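Ticket 900
Subject: Rattle and light scraping under the oval cover
Product: Lomier, gray finish
Supplier: Staltthorpe
Status: Closed
Priority: Normal
Opened: July

Original report

The unit has started to rattle under the oval cover. It is a dry plastic sound, like a loose lid on a food container. It comes and goes. With the cover moved slowly by hand I can get a light scrape near the end of travel, always in the same direction. Moved back the other way it is quiet.

It was fine when we got it. The noise started after we shifted the whole thing over to make space for the new shelving from Arnardóttir. Nothing was dropped. The unit did go over the door sill on the way, with a bump, and then went back over it when we found we had measured the wrong wall.

No error message and no change in how it works otherwise. It is only the noise, but the room is small and people work in it all day.

What I have tried so far:

Checked that the floor is level. It is.
Pushed on the cover from above while it was moving. The rattle stops while I push and comes back when I let go.
Wiped the rim of the cover inside and out with a damp cloth. No change.
Left it alone overnight. No change in the morning.

I have not taken anything off and I don't want to before someone tells me it's all right with the warranty.

First answer from support

Thank you for the report. Please do the following and write back.

Switch off and unplug. Wait 12 minutes before putting a hand under the cover.

Hold the ribbed hose where it curves and press it gently in toward the housing. If the rattle goes away while you hold the hose, the hose is touching something and the rest of the list can wait.

Look at the molded bracket with the comb-like fins on the underside of the cover. Run a fingernail along the fins. They should all feel equally stiff. A cracked one will give.

Try the bolt at the pivot of the dark gray link arm with your fingers. It should not turn. Do not tighten it with a tool yet.

Please also send the labels. We need to know which version you have, as the clips changed partway through production.

Update from customer

Done, in that order.

Hose: held it in, moved the cover, still rattles. So it isn't the hose.

Fins: all feel stiff to me. There was some dust between them, which I brushed out with an old toothbrush.

Bolt: doesn't turn.

Thin straight rod: you didn't ask about it, but I touched it by accident and it clicked. If I hold the rod still with one finger and move the cover with the other hand, the rattle is gone. I did this several times to be sure, and had someone else do it too. The scrape at the end of travel is still there with the rod held, so I think there are two separate things going on.

The first picture is the underside of the cover. The flat gray piece with the yellow label and the small white tag is in the second.

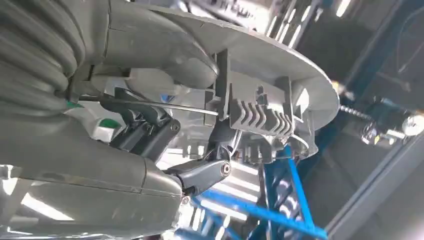
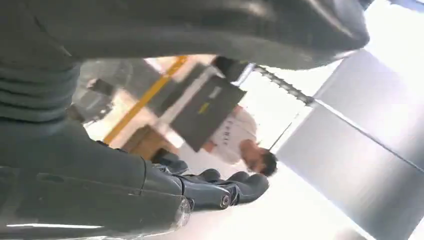 Staltthorpe replied that the rod was the likely cause of the rattle and that the scrape should be treated as its own fault, as the customer had guessed. The rod is meant to sit in a clip at each end. A bump over a door sill can lift one end partway out without letting it drop, so it looks seated and still moves. They asked for the rod to be pressed home at both ends with the thumb, without pliers, until it snapped. If it would not snap, the clip was worn and they would send a new one, part 400. For the scrape they wanted to know whether the cover had been taken off at any time after delivery, and whether there was a rub mark on the inside of the rim.

Update from customer

Pressed the rod in. One end was already tight. The other end went in with a snap, and I could feel the difference. The rattle has stopped.

The cover has not been off while we have had it. I went over the inside of the rim with a flashlight and there is a short rub mark, dull against the rest of the plastic. I can feel it with a finger but it isn't deep. It lines up with where I hear the scrape.

Second answer from support

Good. Leave the rod as it is now.

For the rub mark, put a strip of felt tape along the inside of the rim over the mark. Tridach sells one that holds well on this plastic, 42 inches to the roll. Any thin felt with a decent adhesive will do. Clean the spot with rubbing alcohol first and let it dry. Do not use foam tape, it bunches up and makes the gap smaller.

If the scrape comes back through the felt, the cover is sitting out of line and we will want to look at the hinge. Please don't try to bend the black bracket by hand.

Update from customer

Felt is on. I used the Tridach roll because the hardware store had it. First try was crooked and I had to peel it off and clean the rim again, as the glue leaves a film. Second try is fine.

No scrape, no rattle. I moved the cover through its full travel with the radio off and all I hear is a soft brush at the end. I can live with that.

One question for later. We have to move the unit again when the floor is done. Should the rod come out first?

Third answer from support

No, leave it in. Put a folded towel between the cover and the housing and go over the sill slowly, with one person at each side. Check the rod with a finger when it is in its new place.

Closed by support with the customer's agreement. Clip 400 not sent.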